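This site uses cookies to keep you signed in to the newsletter. By carrying on you accept this. Manage settings.

2020-11-27

The reading table - where we've got to

Quick one this time, lots to get through before the Talcombe room shuts for the holidays.

First the numbers. 1,147 books now checked, labelled and back on the shelves. Target is 3,000 by April. Behind, yes, but the slow part was the labels and those are sorted now. Fundley branch has sent over 14 crates of its own, mostly travel and natural history, and they are sitting in the corridor until someone has a free morning. If that is you, bring gloves. The crates have splinters.

Second, the table. Several of you wrote in after the last issue asking what it's for and who is allowed to put things on it. Anyone. It is meant to be used. Sit down, pull a book off a pile, leave the pile a bit different from how you found it. What we do ask:

- drinks on a coaster, lids on bottles please
- cups back to the kitchen when you go, we are short again
- no more than two piles of books at your end, or the next person has no elbow room
- badges are for taking, one each, the spare ones are in the drawer
- flowers are artificial so please STOP watering them

The last point is serious. The drawer underneath got a soaking and we lost a whole box of bookmarks from the Bragança exchange. Lovely things, printed on cork. More have been promised but the post is slow.

Third, drawing hour. Carries on as before, bring your own pencils, paper supplied. The mannequin gets a new pose each week and whoever gets in first can set it. Be gentle with the shoulders, they are stiff, and the old one at Drurnach lost an arm that way. Finished sketches can go in the folder by the door if you want them in the spring display. Name on the back, not the front. We had 3 last time with no name at all and still don't know whose they are.

Shelves - the lights along the curved units stay on all day now, so no need to hunt for the swtich. Science has moved to the left as you come in, art books are along the back wall. Space and astronomy is the section people keep asking for and we'd gladly take more if you are clearing out at home. Good condition only, no damp.

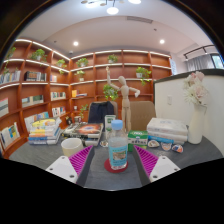
Can I leave my own books on the table overnight? Better to take them home, as anything left out at closing gets shelved with the rest and may well end up with a label on it.

Chairs next. The cushion order has gone in, colours to be confirmed, there was some disagreement. More on that in the next issue, along with teh spring opening times.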